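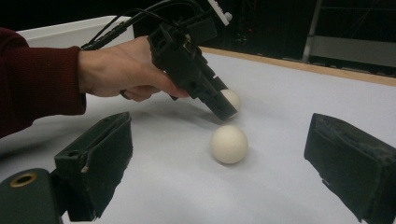
Maroon sweater weather, finally.

December, a little after nine at night

I did it, I mailed the sourdough crackers to my aunt and then came home and signed up for the winter choir. Same day! I've been putting off both since before Thanksgiving, and it took one good cup of coffee at Cortés to get me moving. I should drink that coffee more often, except it's on the far side of the bridge and there is never anywhere to park.

So, the choir. It's the one Dulce Magaña has been trying to drag me into since we shared a ride to the lake. She sings alto and she thinks I'm an alto too, which I doubt, because when I sing along in the car I end up down somewhere near the men. The director had me do scales next to the piano and wrote something on a card and didn't show it to me. Then she handed me a folder and pointed at a chair in the second row, so I guess that's that. Alto.

We're doing a piece called Poluva, a winter song in a language I can't read at all. Everything is spelled out by sound under the notes, and somebody before me had penciled in their own version on top of that, so there are two sets of nonsense syllables to pick from. I went with the pencil. The middle part is gorgeous, all these low humming notes, and then the sopranos come in way up over the top and I got goosebumps and forgot to turn my page. The woman next to me turned it for me without looking up.

The church hall holds 303 people and the director wants it full both nights. I've promised to bring four, and so far I have my brother and a maybe.

After rehearsal I walked home the long way, past the bakery (closed) and the shoe repair place (open, at eight at night, I don't know how he lives). Cold enough that my ears hurt. I hummed the whole way and a dog barked at me.

Money stuff, so I remember it later: the furnace man called back and it's 625 for the part and the labor together. I was braced for a lot worse. My neighbor got quoted 3000 for a whole new unit from Larov and she's been telling everyone on the stairs. Mine is older than hers and sounds like a truck, but he says it'll go another few winters if I change the filter when I'm supposed to. I wrote it on the calendar in red.

Supper was eggs and the last of the cabbage, with too much pepper. I meant to make soup but I'd left the chicken in the freezer, and by the time I was home I'd lost all interest in chicken anyway. Then I read 2 chapters of the Sturilov book, the one with the lighthouse family. I still can't keep the brothers straight! One of them went off in a boat and I had to flip back to see if he was the nice one. He was, so now I'm worried.

Things for tomorrow: call Mom about the pie plates, find my black skirt for the concert (it might be in the blue suitcase, or I may have lent it out), buy stamps, buy furnace filters, learn page six.

Page six is the hard one. There's a spot where the altos have to hold one note for what feels like a week while everybody else wanders off, and I ran out of air every time. Dulce says to sneak a breath when the person beside me isn't. I tried it just now in the kitchen, but there's no one beside me here, so I'll have to wait for rehearsal to find out.

Last updated: December, 9:40 p.m.

This site uses cookies to remember your settings. By continuing to browse you agree to their use. Accept | Read more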